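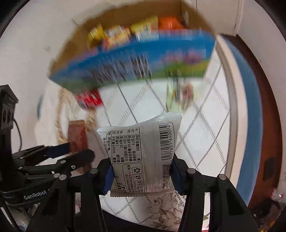 Brudine outdoor sculpture records, README

Condition records for carved and cast pieces sited outdoors. 2306 rows, one per visit per piece. Covers the Brarkness woodland path, the Kamham riverside and the old Bortolotti yard.

Files
pieces.csv – 349 pieces, with material, height, type of base
visits.csv – the main table
sites.csv – 3 rows, one per site

Columns in visits.csv
piece_id matches pieces.csv
month, as text (so "March", no day)
crack_mm is the widest crack found, blank if not measured
finish: oil, wax, paint, none, unknown
lean: yes/no, by eye. No instruments used
notes: free text, spelling left as it was

Known problems
Stump carvings at Kamham have two ids each for the early visits. Use the lower one.
Nine pieces at Bortolotti were moved indoors, their rows stop but they are still in pieces.csv.
"Oak" at Brarkness sometimes means chestnut. Wil fix when the labels get redone.
Blank crack_mm is not zero!! Please don't average over it.

Bronze and stone use the same form as wood, so finish is mostly "none" for those – ignore it.

Free to use, credit Brudine. Corections welcome, send the piece_id and the month with them.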